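About Us

Hi, I'm Erick Biwott, and I've been writing about minor league baseball in and near Sullham since I was old enough to be rude about a bullpen. This site started as a string of long emails to my brother-in-law, who moved away and couldn't get the games on the radio anymore. He kept forwarding them. After a while strangers were writing back to argue with me about bunting, so I figured I might as well put the stuff where everybody could get at it!
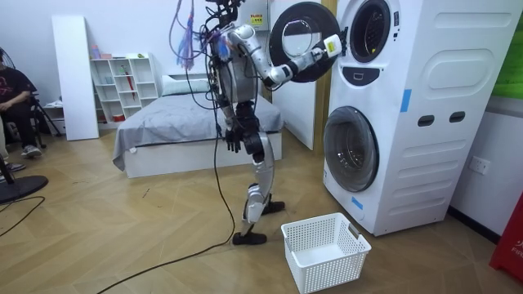
What we cover

Mostly the Sullham club, home games and as many road trips as my car will put up with. We also do a bit on the summer college league over in Prollberg (wooden bats, terrible parking, great corn) and I try to get to a few high school games in the spring. If a kid throws hard and lives within an hour of me, I've probably stood behind the backstop in a windbreaker watching him.

We don't do trade rumors. I used to, and I was wrong so often that my own mother brought it up at dinner. 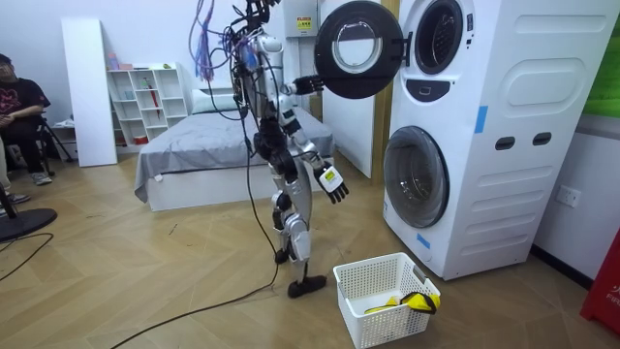
Laundry unit, door open.

Who "we" is

It's me for the game reports and the cranky stuff about lineups. Gilbert is the stats page. It's a spreadsheet, named after my old dog, and it has every Sullham box score going back 13 seasons, typed in by hand, a lot of it by me with a cold. If you find a mistake in Gilbert please tell me, because there are definitely some in there, especially the year they switched scorers in the middle of a homestand and
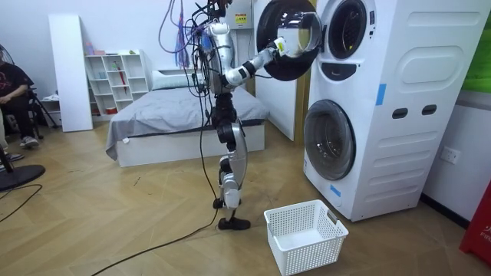 the new guy called everything a hit. I mean everything. A shortstop could drop a pop-up on his own foot and it went down as a single. I've fixed the worst of those from my own scorebooks, but if your favorite pitcher's ERA looks a little high that season, now you know why.

The podcast

It's called Lirnen Street, after the road that runs past the left field fence, and it comes out every couple of weeks during the season and whenever I feel like it once October is over. We've done 42 of them. The sound gets a lot better after the first few, so maybe don't start at the beginning.

The newsletter

Free, short, and it goes out to 333 people, plus my dentist, who reads it on paper. The latest one starts like this: 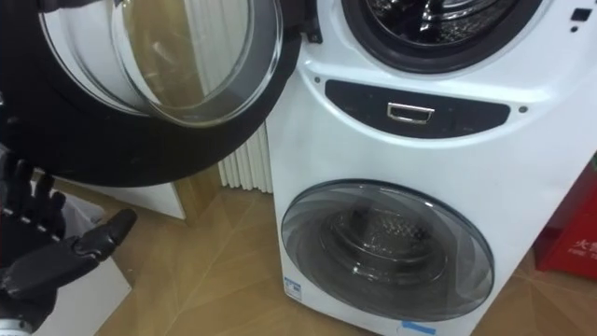 Vol. 2, No. 13
April 30, 2019

Well, that was a cold one. Nearly two hours of rain delay, and then our starter came back out and walked the bases loaded before half the crowd had found their seats again. He got out of it with a double play and a lazy fly to center, and I yelled loud enough to lose my hat. The rest of the game is in the full report, including the squeeze play I'm still mad about.

Get in touch

Use the contact form, or come find me on the third base side. I'm the one keeping score in pencil, and I'm always glad to talk between innings (during innings too, if you don't mind me looking past you).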